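Movie Night Notes: What to See This Month
Nov 1, 2024

The fall schedule at the Zenda is up, and it's a mixed bag. Regulars know we show whatever we can get at a fair price, so a loud chase picture sits next to a quiet family drama and you pick your own evening. I saw both of the new arrivals at the preview.

"Pongate" is the action one. A retired getaway driver is pulled back in for one more job when her old crew robs a freight train and leaves her brother behind with the police. You have seen this story before and the movie knows it. The train robbery takes up most of the first 40 minutes and it's the best thing in it. The camera stays wide, you always know which car everybody is on, and there's very little of the shaky cutting that ruins so many of these.

After that it slows down. The crew hides out in a motel and argues, and the arguments go on too long. The brother is supposed to be the heart of the story but he gets 2 real scenes, both of them through a glass partition. The villain is a shipping executive who mostly talks on the phone. I kept waiting for him to get up from his desk. The ending picks things up again with a bridge, a fuel truck and a good joke about parking. It's rated PG-13 and the rating is fair. There's plenty of noise and hardly any blood.

If you liked the first two heist pictures we ran in January, you'll like this one. If you thought those were too long, this is longer.

"Borkotach" is the other one, and I liked it a good deal more. It's set in a mountain town of that name where the only movie house is about to close. The projectionist has 6 days to clear out the building, and as he goes through the storeroom the people in town come by to pick up things they say belong to them. A seat cushion. A popcorn scoop. One woman wants the letter M from the sign outside. That's the whole plot, and it holds up fine.

It has subtitles, and some of you skip those. I'd ask you to give this one a try anyway. There isn't a lot of talking, and what there is goes at an easy pace. The sound is very good — wind, footsteps on the stairs, the projector running in the next room. I would sit toward the middle for it. 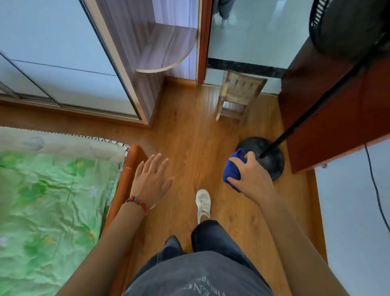

The one thing I didn't care for was the music over the last reel. The movie has been plain and quiet up to then, and suddenly there are strings telling you how to feel. It lasts only a few minutes and it didn't spoil the rest for me.

We're also bringing back "MacLeod" for the matinee crowd. It's the black-and-white sea story we showed last year when the heat was out and half the audience left before the storm. It deserved better. The new print is cleaner, and the dialogue in the galley scenes is much easier to make out.

Tickets are the same price as last season. The side door will stay locked during the show, so please use the front if you step out. Outside drinks are fine with a lid on.

Send in your requests for the winter schedule on the paper slips by the counter. Please write the full title — we got several last time that just said "the one with the dog."

Recent items
Why We Still Run Cartoons Before the Matinee
Review: Two Heist Pictures and a Long Evening
Your Letters on Subtitles
Winter Schedule Requests: How It Works
New Seats in the Back Rows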